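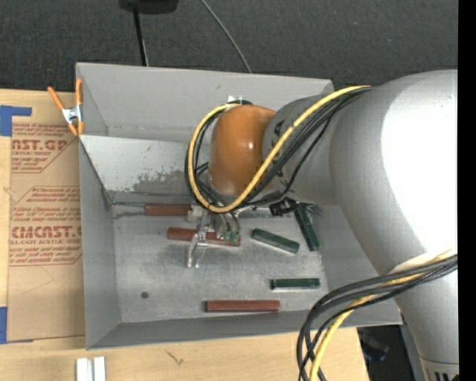

I want to defend the plain open bin, the kind without a lid. In my family this opinion is not popular. My wife, Slavica, likes boxes that close, and when we moved to Ullgate she bought many of them. They looked very nice on the shelf. After one winter I could not tell you what was inside any of them.

A lid is a small promise that you will deal with the contents later. I have made this promise many times. In March I opened a closed box and found building blocks of our son, who is now taller than me, together with a phone charger and the manual of a washing machine we do not own anymore. If that box had been open, I would have seen the manual every day and I would have thrown it away.

An open bin is more strict with its owner. You pass by, you look down, and you see what you have. A few blocks on a gray floor, some red-brown and some dark green, can be understood in one second. A child of 2 can understand it too, and can take a block out without asking an adult to help with the clips.

My neighbor Bontu Abera says that open bins collect dust. She is right, and I do not have a good answer. I wipe mine with a damp cloth when I remember. She also says that they invite people to throw in anything, keys or receipts or half a cookie. This is true in our house as well, but I prefer to find the cookie on the same evening.

I would also say a word for gray. The stores sell bins in pink and yellow, with animals on the side, and small things disappear in front of such colors. On a gray bottom even a dark green block can be found. I paid 80 for a set of colored boxes once, and I gave them to my cousin Ilir, who keeps onions in them.

Some things need a lid, I agree. Winter blankets do, and flour, and letters. But what we use every week should be kept where the eye can reach it, and the bin should not be so deep that the bottom becomes a secret. Mine goes up to my elbow and I think this is already a little too much.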